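Resetting the rope cell after the gripper change

7 May 2023

I changed the gripper on the small cell last week and it took longer than it should have, mostly because my notes from the previous change were in three different places. I am putting the whole job down in one post so that next time I can follow it on my phone while I work.

For anyone new to the blog, the cell is one arm on a bench in the back room at Sundholm, with a controller under the bench and a PC beside it. It handles short lengths of rope. I look after it two days a week and Shiuli Karunaratne has it the rest of the time. We keep a simulated copy of the cell on the PC, and any change to the real one goes into the copy first.

The old gripper had done 1825 cycles by the log. One finger had started to lag when closing, and by March it was bad enough that the rope came out of the jaws at a slant. I cleaned the slides and put fresh grease on them, and that bought us a few weeks. After that I gave up and ordered a new one from Akanda. It came with the wrong screws. The right ones were in the drawer all along, left over from the last one.

Taking the old one off is easy enough. Park the arm low over the bench, with a folded towel under the tool. Power down at the controller, lock it off and bleed the air. Take the air lines off before the cable, and put a bit of tape on each line as it comes away. I skipped the tape once and had a gripper that opened when told to close. Then undo the flange screws, leaving two opposite ones until last, and keep a hand under the gripper as those come out.

Wipe the flange before the new one goes on. There was a thin line of old threadlocker on ours, hardly enough to see, and it would have tilted the whole tool. Start all the screws by hand, then go round in a cross pattern, then go round again.

The cable needs a loop of slack at the wrist. Turn the last joint slowly to both ends of its travel with the cover off and watch the loop the whole way. I had to move one clip.

Next is the tool offset. The new body is 6 mm longer than the old one, so every saved position would have driven the rope into the plate. The proper way is to touch off against a fixed point from several angles and let the controller work it out. I did that, got a number I didn't believe, did it again and got a better one. The first attempt was my fault, as I had left the old payload in the settings and the arm was sagging slightly when it stopped. Set the payload first. I have now written that on the inside of the controller door.

With the offset done I went to the model. The copy runs in Mekent, and the gripper is a separate part in there, so it can be swapped without touching the bench or the fixture. I loaded the maker's drawing, moved the tool point and ran the rope routine at low speed.

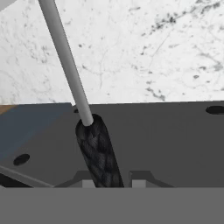
The first run stopped at step 193 with a contact warning. I spent most of an afternoon on that. The approach was still using a height typed in by hand years ago, before either of us kept proper notes, and it took no notice of the tool offset at all. I replaced it with one measured from the fixture and the warning went away. Shiuli found the same number in the homing routine the next morning, so that has been changed too.

On the real cell I went through the routine one step at a time with my thumb on the enable switch, first with no rope and then with an old piece I didn't mind losing. Then a new piece at quarter speed. The grip force needed to come down a little, as the new fingers have a harder face and were flattening the strands. I haven't settled on a final value. It is written in pencil on the sheet for now.

Things still to do: order a spare set of fingers, print new labels for the air lines, and back up the controller to the Pravorach drive as well as the PC. The backup on the PC has the old payload in it, so please don't restore from that one. I have renamed the folder OLD but not deleted it.

Shiuli also wants the lamp over the bench moved, since the arm now throws a shadow on the fixture when it is at the far end. I have no objection, but the bracket is screwed into the shelf and the shelf will have to be emptied first.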